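Planner treats fixed shelf as free space after recalibration

indira_u
September 23, 2026
Two arms on a shared front rail, one fixed camera, boxed cell. After I redid the extrinsics the planner started sending the right arm through the wire shelf on the back beam. Collision checks pass and the logs are clean. Depth cloud has 3086 points on the back wall and almost none on the shelf wires.

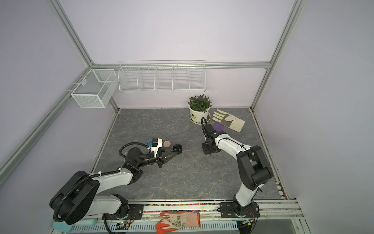 Voxel size is 16 mm. Going smaller helped a little but planning time went up too much to use.

degraaf_fan
Thin wire never shows up well in depth. Put the shelf and the basket in as static boxes and stop asking the camera about them.

indira_u
I had boxes in April. They blocked every grasp near the back wall, so I took them out.

Marlene Assunção
Then the boxes were too fat. We pad ours 50 mm on approach and drop it to zero for the last move.

tk1881
Disagree with static boxes. Somebody moves the shelf and the model is wrong. Fix the filter - your outlier removal is probably eating the wires.

Marlene Assunção
It's bolted to a beam in our cell. If it moves, I have bigger problems.

indira_u
Turned outlier removal off. Wires come back but so does a lot of noise over the marble surface, and now the left arm won't plan to the pink target at all.

tk1881
Crop by height and only filter the lower part.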